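# Jevstead Community Hall: Objects from the Games and Household Tables

The Jevstead hall collection is made up of small, everyday things: toys, tableware, cleaning articles, packaging and the odds and ends of shared rooms. It holds 500 items, nearly all of them received from households in Jevstead and neighboring Clurside. Most are of little commercial value, and many were in regular use until shortly before they came to the hall.

This gallery page accompanies the September open tables, at which part of the collection is set out on cloth-covered tables in the Cele Room. Objects are grouped loosely, as they might be found at home, and are not arranged by date or maker. A table may therefore bring together a child's plaything, a paper cup and a brush from under the sink. Items are changed between sessions, and the selection on any one table should not be taken as permanent.

## Table 2: Play and household

The second table is laid with a white cloth printed with a grid of thin black lines. Feathered toys have a section of their own in the collection register, where they are listed with balls, hoops and other items for outdoor and indoor play. Color is recorded for each one, as is the condition of the feathers at the time of entry.

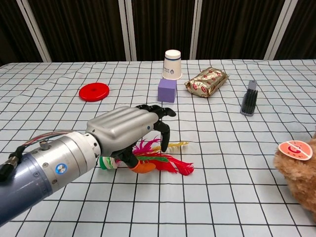 *Table 2. Feathered toy in pink, red, green and yellow, with an orange piece at its base; purple foam cube, inverted paper cup and gray brush beyond.*

Paper and foil items are kept whenever their printing is still clear. The cup on this table has a dark blue band and a small blue logo, and the gold snack package has a repeated red oval pattern. Both are entered under Packaging and Disposable Ware – a section that now holds 100 items and continues to grow faster than any other.

The red disc has been placed under General Household until its use can be settled. Visitors who recognize the type are invited to leave a note at the desk, stating where they have seen one and what it was used for. Notes received in this way are kept with the register entry.

## Handling and visiting

The open tables are intended for close viewing, and the following arrangements apply in the Cele Room:

- Feathered, paper and foil items may be handled only with the assistance of hall staff.
- Foam, plastic and brush items may be picked up and should be returned to the same table.
- Food and drink are not permitted in the room. Tables and seating are available in the entrance hall.
- Groups from schools should book in advance through the hall office.

A printed list of 300 items, with short descriptions, may be consulted at the desk. The remaining entries are being checked against the original gift slips and will be added as the work is completed. Storage boxes and shelving for the collection were provided under the Starnel Fund, which also meets the cost of the table cloths.

Offers of further objects are welcome, particularly games, toys and household articles in everyday use. Items should be clean and dry, and should be accompanied by a short note of where they were bought or made, if known.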